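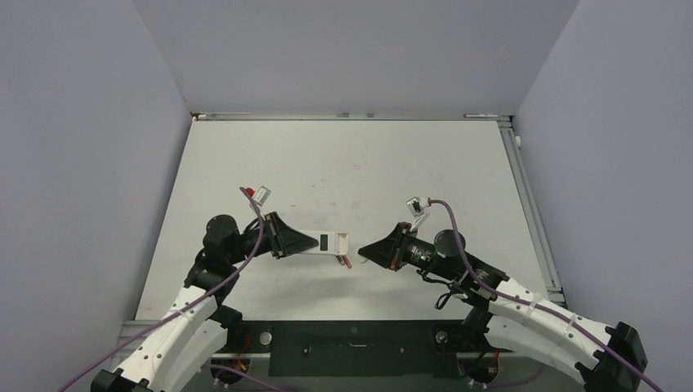
3.2 Set pieces and shots on target

We coded 322 corner kicks from one season of matches in the Bramwell amateur league. Each corner was logged by delivery (short, near post, far post) and by the first team to touch the ball. Two coders worked from match video, and a third settled the cases where they disagreed – 18 in all.

Near-post corners led to a shot more often than far-post ones, but most of those shots were blocked. Irnen took the most short corners and scored from 3 of them.

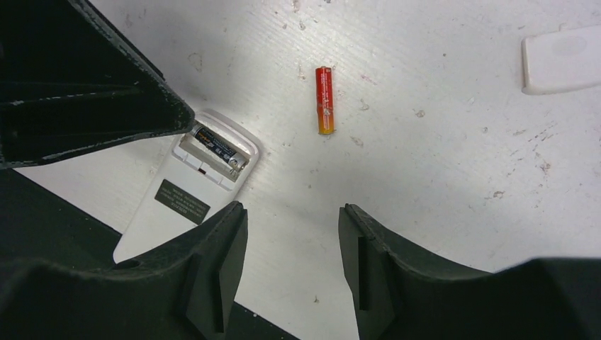
Figure 2

Does a short corner keep the ball longer? In our sample it did, though the gain was small and came mainly from two clubs, Irnen and Cleretti.

Corners taken in the July preseason games were left out. Squads changed too much in those weeks, and several matches were played with unlimited substitutes. Throw-ins near the box are treated in Section 3.3.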